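School Funding and Public Safety, Week 3: Does Suspension Cause What Comes Later?

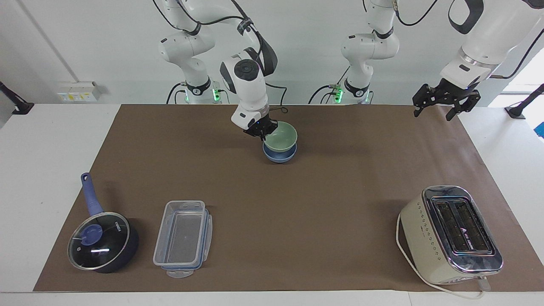 Two robot arms over a table covered with brown paper.

Reading for this session: Lachance, chapter 2, and the Trusholm district report (skip the foreword, it is all thank-yous).

The usual claim goes like this. Students who are suspended are more likely to be arrested as adults, so suspension leads to arrest. You will see it on posters and in grant proposals. I want you to be slow to accept it, even if you like where it ends up. I like where it ends up.

The first problem is who gets suspended. A kid already in trouble outside school is more likely to be in trouble inside it. Comparing that kid with a classmate who was never sent home tells you very little about the suspension itself.

Lachance tries to fix this by matching students on grades, family income and attendance. Fine as far as it goes. But she can only match on what the district wrote down, and Trusholm did not record police contact before ninth grade. Look at her footnote on this and ask whether it should have been a footnote.

The second problem is size. The follow-up group had 200 students, and 30 of them moved away and were dropped. Who moves? If it was mostly families under strain, the result could lean either way.

Then there is Clurkholm, which banned suspension for minor offenses and announced a big drop. A drop in suspensions, yes. That is what a ban does. Teachers there told Qusai Sleiman that students were being "sent home to rest" with no paperwork. He may have talked only to the annoyed ones, so treat that with care too.

For discussion:
What would you need to see before telling a school board that suspension does harm?
Would a delayed start in some schools give us a fair comparison? Who would object?
Te Moana says waiting for better data is itself a choice. Is he right, and does that lower the bar for evidence?

Response papers are due in December, 2 pages at most. Please do not open with a dictionary definition of "justice."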